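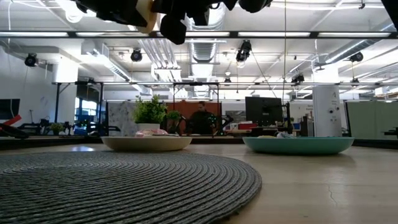
How many examples does a two-arm setup need before the trained policy is worth testing?

More than we planned. For our sorting task we set the first test at 1,185 good episodes, and the number came from our earlier cup task, where anything smaller gave us a policy that hesitated over every object.

I promised a thread on how we collect at Wastville, so I will write it in pieces between sessions. Friday, February 21, 2025, and the coffee machine is working again.

First, the task. Toy donuts and two plates, cream and teal. The written instruction for the operator is one sentence: "put the donuts on the plates by color." We spent two meetings on this sentence.

The problem was the word "by." One operator put one color on each plate. Another made both plates mixed but in a pattern. Both read the sentence correctly, I think. Now the sentence names the plate for each color.

We keep the old episodes under a separate label. They are not wrong examples, they are examples of a different task.

An episode starts when both arms are at the home pose and ends when both are back there. If the operator talks to someone in the middle and the arms stand still for more than 5 seconds, we mark it "pause" and it goes to a second list. The policy learns to stand still very easily, it needs no help from us.
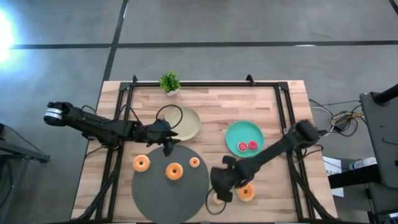
Two pink on the teal plate, orange ones still on the table.

Start positions are the part I care about most. In May we collected a whole set where the objects began in nearly the same places, because the person resetting the table (me) had a habit. The policy was beautiful until someone moved a donut by the width of a hand.

So now a small script prints a start layout for every episode. It says which objects go on the mat and which go on the bare wood. It is slow and a little boring. Every 20 episodes we also change where the plates stand.

Bare wood and mat feel different to the operator. On the mat, a toy can catch on the surface when you push it. On the wood it slides away. I ask for both kinds in each block, and I ask operators not to avoid the difficult one.

About two arms: we do not tell people which arm to use. Some people do almost everything with the right one and the left one only waits. I was going to forbid this, but Wultirik, the group that shares our data format, asked us to leave it natural and write the operator code in the log. I am still not sure. A waiting arm is also an example of something.

Failed grasps stay in if the operator recovers. A drop, then a second try, then success — this is a good episode for us. A drop on the floor ends the episode and we throw it away.

The full set is now 1,573 episodes, pauses and old labels included. After filtering we are a bit under the number for the first test, so next week is more donuts.

Someone asked which software we use to review. It is called Drarora, it is our own, and it is ugly. It plays the camera views side by side and has three buttons: keep, pause, drop. I review at double speed and go back when a gripper closes.

Next post will be about the reset time between episodes, when I have the table from the Miyazaki setup to compare with ours. They use the same instruction sentence but a different mat.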